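Counter-task collection moves to its second phase

Trenik lab notes, 14 September 2018

The manipulation group has closed the first phase of its counter-task collection and begun the second. Phase one produced 730 accepted episodes from a single bench layout. Phase two keeps the bench and varies the placement of the objects between episodes, with a target of 3,000 accepted episodes by December.

The change follows an evaluation of the policy trained on phase one data. Performance held up when the objects were close to their training positions and fell off quickly when the container was shifted sideways by more than its own width. The network had learned the position of the container more reliably than its appearance. Adding more episodes with the same layout would not have corrected this, so collection was stopped early and the protocol rewritten.
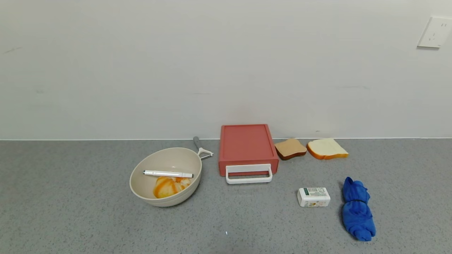 Under the new protocol, each episode starts from a reset sheet generated by Drurna, our scheduling tool. The sheet names the objects, gives each one a zone on the counter, and states which items begin inside a container. It does not give exact coordinates. Operators place objects by hand within the zone, and the resulting scatter is kept as part of the data. Soft items such as cloths are reshaped at every reset, as the policy otherwise treats one particular fold as a fixed landmark.

Every episode carries one written instruction. In phase one these were drawn from a short list of templates. They are now written by the operator after reading the reset sheet and before the arms are engaged, with no limit on wording. The old templates are retained for comparison runs only.

Views are recorded from the head and from the wrist. The two streams are stored with joint positions and gripper opening on a common clock. Timing drift between streams was the largest single cause of rejection in phase one, and 313 episodes were discarded for it before the clock source was replaced. None of those are included in the accepted total.
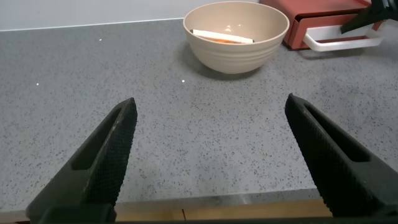 Wrist view, gripper open, with the bowl and the red box beyond the fingers.

The wrist stream matters most in the last few centimeters of an approach, when the arm can hide the target from the head camera. It is also the less forgiving of the two. Small changes in approach angle alter the whole image, and a polished countertop returns point reflections that move with the camera. We do not mask these. A policy that has to work on an ordinary kitchen surface should see them during training.

Rejection rules have been narrowed. An episode is rejected for a missing stream, a clock fault, or an instruction that does not match what was done. Hesitation and a missed first grasp are no longer grounds for rejection, provided the operator recovers and completes the task. Recoveries are tagged so that they can be weighted separately - the first training runs will use them at equal weight.

Labels are reviewed in Setel. Each episode is read once by someone other than the operator, who compares the instruction with the recording and marks the start and end of every contact. Review is currently slower than collection, and the backlog is expected to grow until the contact marker is partly automated. 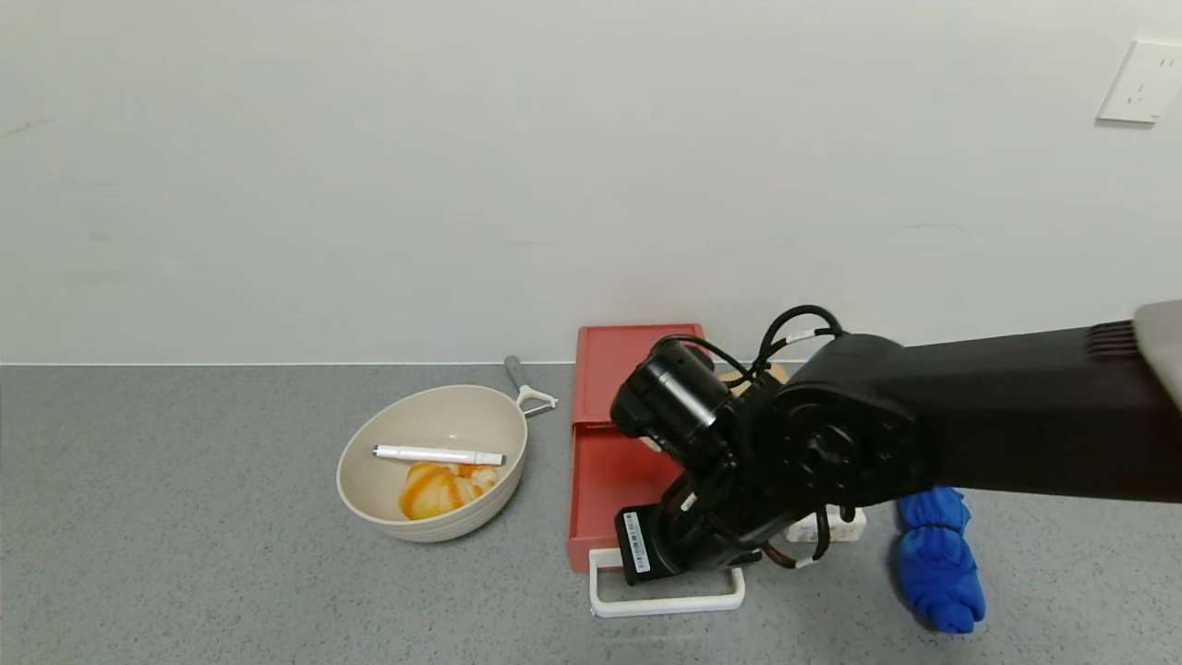 Šimek, replying on the internal list, questioned the decision to leave the instructions unrestricted: free wording will produce several names for the same object, and the reviewers will spend their time arguing over whether a word counts as a mismatch. The suggestion was to keep the free text but store a fixed object name beside it. This has been adopted for all new episodes. Existing phase two episodes will be filled in during review.

The next training run is scheduled once 1,000 phase two episodes have cleared review. It will use the same network and the same evaluation layouts as before, so that any difference can be attributed to the data. Held-out placements have been fixed in advance and removed from the Drurna generator.

Groups wishing to propose objects for the next set of reset sheets should send dimensions and weight to the collection desk. Transparent items are not being accepted at present.

14 shares | 3 comments

Related items
Clock faults in multi-camera recording: what we changed
Setel review guide, revised
Weighting recovery episodes in imitation learning
Reset sheets and the Drurna generator

Contact the collection desk | © 2018 Trenik | Back to top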